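4.2 Open-day sessions

On 2024-04-14 the Enberg lab was open to visitors, and we ran the arm in front of them in groups of up to 11. Sevim Ertürk operated it. Figure 3 gives a wrist view of an orange handle between the open fingers (left) and a side view of the table (right). 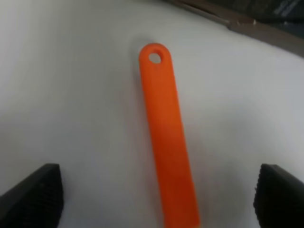

4.3 Visitor requests

Visitors chose the target by name - saucepan, spatula, bottle or corn. 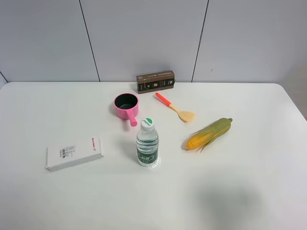

Each group made two requests, and a session ended after 5 minutes.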